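Chapter 4
Choosing a Hand-Held Gripper Kit

I bought my first Bramis kit thinking I'd have it sorted by lunch. It took me 11 days, and most of that went on the jaws. So before we get to any maths, I want to talk about what you're paying for when you order one of these — and what you aren't.
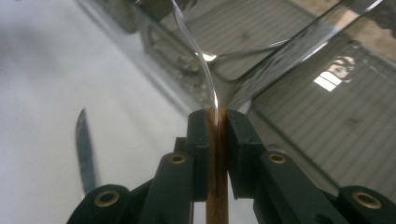

Veson sells the same kit with softer pads for a bit more money, and I reckon they're worth it if you'll be picking up kitchen gear. Slim handles are a fair test of any gripper. My students in Wusuvdale try both sets of pads before they write a word of their reviews, and they rarely agree!

We'll start with grip width in Section 4.2, then colour-coded spares and the Fukuda service plan.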